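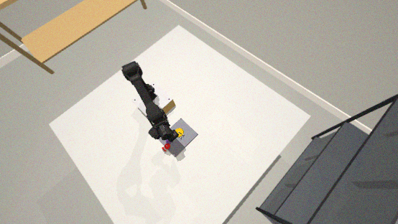
Vie de l'établissement | Comptes rendus de visite

Visite de la papeterie de Skodham : la fabrication du papier de chiffon et ses usages en restauration

Au mois de juillet, une délégation de l'atelier de conservation de Ferkulham s'est rendue à la papeterie de Skodham, à l'invitation de sa direction. La visite s'inscrivait dans le programme annuel de formation des personnels affectés au traitement des fonds anciens. Elle avait pour objet l'étude des papiers de chiffon employés pour le comblement des lacunes et le montage des feuillets isolés.

La délégation comptait 11 agents, issus des sections reliure, arts graphiques et magasinage. Elle a été reçue à 10 heures par Mme Areeba Lodhi, directrice de la papeterie, et par M. Tariq Hashmi, chef de fabrication, qui a conduit l'ensemble du parcours.

Le site et son histoire

La papeterie occupe un moulin établi en 1692 sur la rive droite de la rivière, en aval du bourg. Le bâtiment principal conserve sa disposition d'origine : salle des piles au rez-de-chaussée, cuves au niveau intermédiaire, étendoir sous les combles. Les volets de l'étendoir, à lames mobiles, ont été refaits à l'identique il y a quelques années. Leur réglage demeure manuel et dépend de l'hygrométrie extérieure, relevée chaque matin dans un registre que la délégation a pu feuilleter.

L'activité du moulin a connu plusieurs interruptions. Au XIXe siècle, la concurrence des machines à papier continu a réduit la production aux seuls papiers de registre. La roue, déposée puis remontée, n'assure plus aujourd'hui l'entraînement des piles, mais elle est maintenue en état de marche. Mme Lodhi a rappelé que l'entreprise tire désormais l'essentiel de ses ressources des commandes passées par les bibliothèques, les services d'archives et les imprimeurs d'estampes.

De la matière première à la pâte

Le parcours a débuté par la salle de tri. Les chiffons de lin et de coton y sont reçus en balles, débarrassés de leurs coutures et de leurs boutons, puis répartis selon leur teinte et leur degré d'usure. M. Hashmi a insisté sur la difficulté croissante d'approvisionnement en lin non mélangé. La maison Kakesico, fournisseur habituel de la papeterie, procède à un premier contrôle des fibres avant expédition ; un second examen est néanmoins effectué sur place, au microscope, pour chaque balle.

Les chiffons sont ensuite coupés et lessivés, puis raffinés dans une pile hollandaise. La durée du raffinage détermine la longueur des fibres et, par suite, la transparence et la résistance de la feuille. Pour les papiers destinés à la restauration, la papeterie retient un raffinage lent, à faible pression, qui préserve des fibres longues. Aucun azurant optique n'entre dans la composition. La réserve alcaline est apportée en fin de cycle, sous forme de carbonate de calcium.

Plusieurs agents ont interrogé M. Hashmi sur la qualité de l'eau. Celle-ci provient d'une source captée en amont du moulin et fait l'objet d'une filtration destinée à retenir les particules de fer, cause fréquente de piqûres dans les papiers anciens.

La mise en feuille

La délégation a assisté à la formation de feuilles sur forme vergée. L'ouvrier plonge la forme dans la cuve, la relève à l'horizontale et lui imprime un mouvement croisé qui répartit la pâte. Le coucheur reçoit la forme, la renverse sur un feutre et la restitue. Les feuilles intercalées de feutres sont ensuite mises sous presse, puis portées à l'étendoir.

Deux membres de la section arts graphiques ont été invités à prendre place à la cuve. Leurs feuilles, d'épaisseur inégale, ont été conservées et jointes au dossier pédagogique de l'atelier.

L'encollage a été présenté dans une pièce séparée. La papeterie pratique l'encollage à la gélatine pour les papiers d'écriture et livre sans colle ceux qui servent au comblement. Cette dernière catégorie a retenu l'attention de la section reliure, dont les essais menés avec des papiers encollés avaient provoqué des tensions sur les bords des lacunes.

Le cabinet des filigranes

L'après-midi a été consacré à la collection Farooqui, déposée au moulin par la famille du même nom. Elle réunit des formes anciennes, des filigranes cousus et des cahiers d'échantillons. Les formes sont rangées à plat, dans des meubles à tiroirs, à l'abri de la lumière. La délégation a examiné en lumière transmise plusieurs feuilles au filigrane à la grappe, dont l'une présente une parenté étroite avec le papier d'un registre terrier conservé à Ferkulham. La comparaison des distances entre les fils de chaîne devra être reprise à partir de relevés effectués dans les deux établissements.

Suites données à la visite

Il a été convenu que la papeterie adresserait à l'atelier 10 échantillons de papier non encollé, de grammages et de teintes différents. Ils seront soumis à un vieillissement accéléré avant toute utilisation sur des documents originaux. Les résultats seront communiqués à Mme Lodhi.

La direction de l'atelier remercie la papeterie de Skodham et l'ensemble de ses ouvriers pour la qualité de leur accueil. Le dossier de visite, comprenant les notes de séance et la liste des formes examinées, est consultable au secrétariat de l'atelier, sur demande écrite.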